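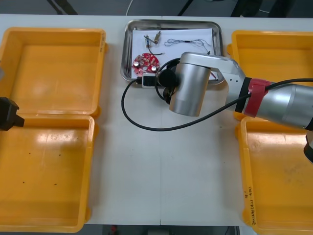
*Clumon am Sortierplatz: Kleinteile in der Metallschale, gelbe Kästen links und rechts.*

# Clumon von Gitier: taugt der zweiarmige Sortierplatz für die Werkstatt?

Seit Februar steht der Clumon bei uns in Ustarstead. Wir nehmen alte Elektronik an, zerlegen sie und sortieren, was noch brauchbar ist. Zerlegt wird weiterhin von Hand. Der Clumon soll nur den langweiligen Teil übernehmen: Teil aus der Schale nehmen, in den richtigen Kasten legen, nächstes Teil. Gemietet haben wir ihn für rund 850 Euro im Monat.

## Aufbau

Der Aufbau hat einen Vormittag gedauert. Die Arme laufen ruhig und sind leise genug, dass man daneben telefonieren kann. Weniger gut gefällt mir die Kabelführung. Der Tisch muss frei bleiben, und wer dort kurz einen Schraubendreher ablegt, hält den Betrieb auf. Die Anleitung ist knapp, die Einrichtung der Ablageplätze aber verständlich erklärt.

## Was er kann

Feste Teile mit klaren Kanten gehen gut. Platinen ab Handtellergröße, Kühlkörper und Gehäusedeckel greift er meistens beim ersten Versuch. Er ist langsamer als ein Mensch, dafür läuft er auch über Mittag.

## Was er nicht kann

Kabel. Sobald Litzen übereinanderliegen, zieht er zwei oder drei Teile auf einmal hoch oder lässt alles wieder fallen. Dünne Anschlussdrähte verbiegt er. Auch spiegelndes Metall macht ihm Mühe, er setzt dann öfter neu an. Im Probebetrieb mit 500 Teilen mussten wir 17 Prozent von Hand nachsortieren, fast alles davon Kabel und Kleinkram.

Blankes Metall neben Platine und losen Leitungen ist bei uns der Normalfall: 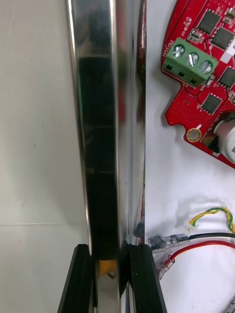
Kazue Sugiyama hält mein Urteil für zu streng. Bei ihr kämen Kabel vorher in eine eigene Kiste, und seitdem müsse sie nur noch selten eingreifen. Das glaube ich gern, aber dieses Vorsortieren kostet auch Zeit, und gerade die wollten wir sparen.

## Und im Haushalt?

Gitier wirbt auch mit Hausarbeit. Wir haben es in der Teeküche mit dem Besteckkorb probiert. Löffel gingen, ineinander verhakte Gabeln nicht. Für Wäsche würde ich ihn nach den Erfahrungen mit Kabeln nicht anschaffen.

## Bewertung

Drei von fünf Sternen. Wer viele gleichartige, feste Teile hat, kann den Clumon mieten und wird damit zurechtkommen. Für gemischten Schrott braucht man weiter jemanden am Tisch. Wir behalten ihn bis zum Ende der Mietzeit und lassen ihn vor allem Platinen sortieren.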